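Petholm Levels, data card

Petholm Levels is a set of 200 map files for the puzzle game Hovel. The maps were collected from players who sent them to us, and they are shared so that people can study level design or write solver programs.

Contents

Each map is a plain text file. The first line gives the title, the second line gives the width and height, and after that comes the grid. Walls, doors, keys and the starting place each have one character. The full list is in the file KEYS.TXT, please read it before you write a parser.

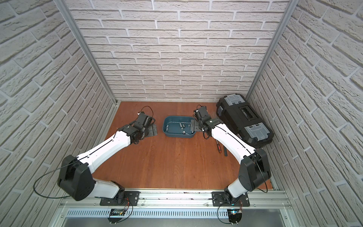
The maps are sorted in folders by difficulty, from 1 to 7. The difficulty was given by the map's author, so two maps in the same folder can feel quite different. We did not correct this. In folder 6 there are 20 maps which use the sliding doors from the Jorasen add-on, and these will not load in the plain game.

How the maps were checked

Every map was loaded once in Hovel and played to the exit. For 62 of them we also keep a solution file, with the same name and the ending SOL. The moves are written as the letters N, S, E and W. A solution is not always the shortest one. 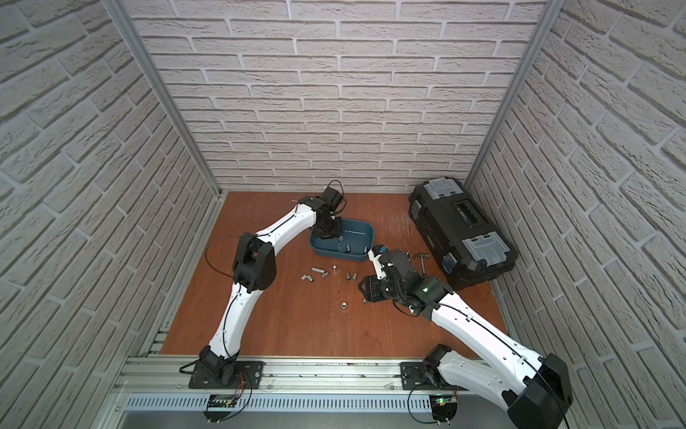

White brick-pattern walls, wooden floor and aluminum rail.

Known problems

Some titles contain accented letters and may show wrongly on older systems. The Qudah editor adds an empty line at the end of a file when it saves. Hovel ignores this line, but a strict parser will maybe stop there.
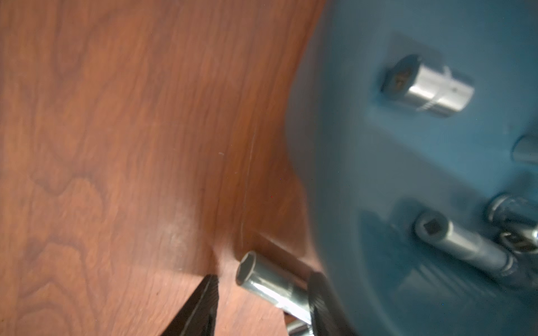
Can I put these maps in my own game?
You may use them in any free game if you keep the title line as it is. For a game that is sold, please ask the author of the map first.

Changes

January 20, 2001: folder 7 added, two double maps removed from folder 3.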